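Mar 18, 2022

So I've finally started swimming again, and my arms would like a word. I've bought a pass for the Flurnness baths (20 swims, good until the end of April) and I'm two in. Two! The first time I did eight lengths and had to pretend I was adjusting my goggles — for ages.

The water's lovely though, and the 211 bus stops right outside, so I've run out of excuses. I'd forgotten how hungry it makes you. I ate a whole cheese toastie on the way home and then had my tea as normal. 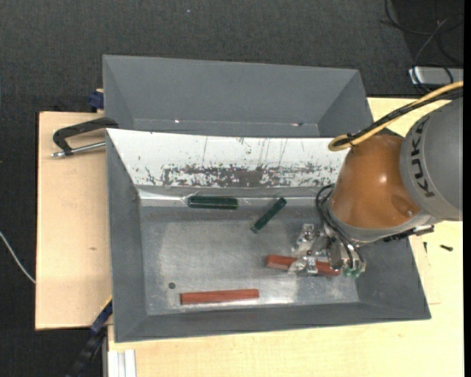

Next week I want to try the early session, if I can get myself out of bed for it. I still need a better towel, and a swimming cap that doesn't pull my hair out.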